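The woman who runs the Bruson archive of community cookbooks asked me to leave her name out, so I'll just call her the archivist, which she says makes her sound much dustier than she is. We met at four in the afternoon, over very strong coffee, and she started talking before I had my notebook open.

"People think these books are about recipes," she told me. "They're gossip! You can tell who was feuding by who got the longer pie section."

She has 310 of them now, mostly spiral-bound, mostly from church suppers and school fundraisers. The first came from a box lot she bought for 13 dollars because she wanted the mixing bowl at the bottom (the bowl was cracked, she kept it anyway). Her favorite is the Cadik Ladies' Supper Book, and I can see why. It has four recipes for the same lime gelatin salad, one right after another, and each one was clearly sent in by somebody who thought the other three were wrong.

I asked whether she cooks from them. "All the time. The instructions are terrible. 'Bake until done.' Done how? At what heat? You were supposed to call your aunt."

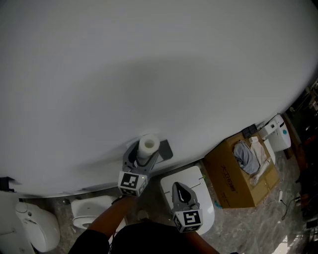
So she started calling other people's aunts. When a recipe has her stumped she phones around the town it came from until she gets someone who remembers the dish, and then she writes what they say on a card and tucks it into the book. One call about a cabbage roll from the Wróbel parish book went on for two hours. "I got the cabbage roll in the first five minutes," she said. "The rest was a wedding."

She made me try a molasses cookie from a book that had a print run of 200. It was hard as a roof tile and I ate three. The card for that one says to dunk it, and I wish she'd shown me the card first.

What does she still want? A Skeltar grange cookbook she has been hunting for 30 years. She saw it once on a neighbor's counter, read a page about plum dumplings, and has been annoyed ever since that she didn't copy it down.

"If your readers have it, I don't even need to keep it," she said. "I just want the dumplings."

Then she packed me a bag of the cookies for the drive.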